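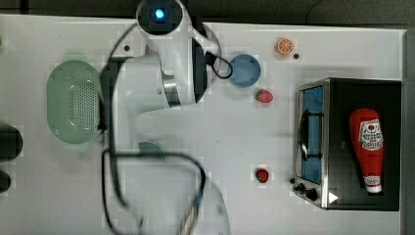 Station 4 at Arnthorpe, from overhead: the arm, the colander, two strawberries, the toaster oven.

The Troteo arm stopped at 423 cycles. The log gave one line: grip confirmed, mass zero.

The technician read it again. The arm had closed on nothing, reported a strawberry, and carried the report to the colander. It had done this 125 times since the Treloar update. Each delivery was marked complete.

She rolled back the update and cleared the fault. The arm waited 30 seconds, as specified, then lowered itself over the table and closed.

Grip confirmed, the screen said. Mass zero.

She pressed the stop and went to find the old load cell.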